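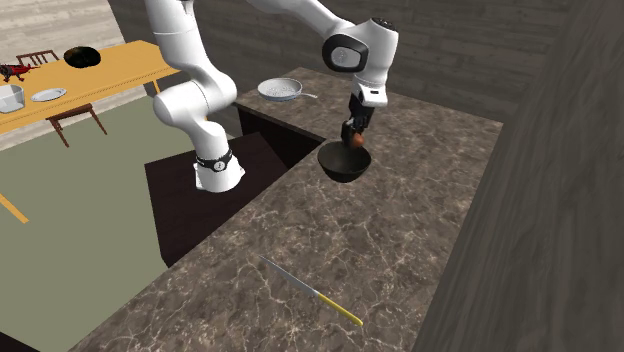 The Ollon release fault was a software error in the Ollon arm controller, developed by the automation firm Pikex, that caused a robot gripper to open before a held object had reached its release height. It was found in February 2022 during simulated kitchen trials and confirmed on a physical arm at the Ullum test site a few weeks later. The fault was first noticed in a task known as egg-to-bowl, in which a white arm with a black two-fingered gripper carries a small brown egg over a marble counter to a deep black bowl. In the affected runs the egg was let go early, and the controller still recorded the task as complete. The second part of the error, the false report of success, was later judged to be the more serious of the two.

Background

Ollon was written as a general controller for light household objects. It takes a planned path from a separate planner, tracks the arm along it, and decides when the fingers close and open. The release decision depends on two values: the height of the wrist above the target surface, and a contact signal that shows whether the object has touched anything below it. A release is allowed when either the height is under a set limit or the contact signal is on.

The simulated kitchen was built by the Danish supplier Bech. It has an L-shaped counter, a frying pan, a knife and a bowl on the stone, and a dining area off to the side. Bech had delivered an earlier version with a flat gray counter. The newer one used a more detailed surface and a different collision model for the bowl, and it went into service without a full repeat of the earlier tests.

Discovery

A batch of 2,696 egg-to-bowl runs was carried out in February. The controller reported no failed releases in the batch. Jytte Norðdahl, a test engineer at Ullum, was comparing object positions at the end of each run for an unrelated report on bowl placement when she found that the egg was outside the bowl in 61 of them. In most of these it lay on the counter close to the rim. In the rest it had rolled farther, and the simulator had kept it moving until the run timed out.

Norðdahl replayed the runs with the contact signal plotted against wrist height. In each of the 61, the contact signal came on while the egg was still above the rim, stayed on for a single control cycle, and went off again. The controller had treated the one-cycle signal as a landing.

Cause

Two separate problems were involved. The first was in the collision model of the bowl. The rim had been given a contact margin, an invisible shell used to make the physics more stable, and the shell was thicker than the one on the old bowl. An egg passing close to the rim on the way in could touch the shell without touching the bowl. 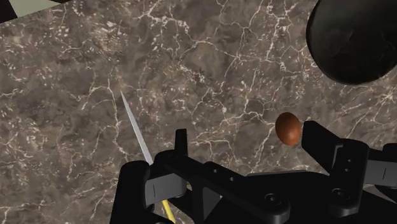
The second problem was in Ollon itself. The contact signal was meant to pass through a short filter that discards single-cycle readings. A change made the previous year had moved the filter to a later stage, after the release decision had already been taken. The filtered signal appeared in the logs, so anyone reading them saw clean data, while the decision used the raw one. Once the gripper had opened, the controller checked only that the fingers were empty, and empty fingers counted as a finished placement.

Stuart Lambert, who led the review for Pikex, wrote in the report that the bowl model had exposed the fault but had not created it. Bech accepted that the contact margin was too large and reduced it in its next release.

Physical tests

The question of whether the fault could occur outside simulation was open for some weeks. A physical arm has no contact margins, but its force sensor does produce brief spikes, mainly when the wrist changes direction. The Ullum site ran 128 trials with a weighted plastic egg. Early release occurred in two of them, both during a sharp downward turn above the bowl. No one was hurt and no equipment was damaged. Trials with glassware, which had been planned for the same arm, were put off until the controller had been corrected.

Lambert's report pointed out that the same release logic was used for every object in the set, including those with blades. Knife tasks had been run in simulation only. A check of 1,311 stored knife runs found no early releases, which the report put down to the slower approach used for long objects. It did not treat the result as proof that the knife tasks were safe.

Correction

A corrected version of Ollon was issued on Friday, March 25, 2022. The filter was moved back ahead of the release decision, and the height and contact conditions must now both be met for any target with a rim. The completion check was also changed. The controller now asks for the position of the object after release and reports a failure if it lies outside the target – or if no position can be obtained.

The February batch was repeated in full with the corrected version, using both the old and new bowl models. No early releases were recorded. One side effect was a slightly longer pause before the fingers open, and users of the controller have since been able to shorten it for flat targets such as plates.

See also

Bech kitchen model
Contact filtering
Egg-to-bowl task
False completion reports
Ollon version history
Ullum test site

Contact the editors | Copyright and reuse terms | Back to top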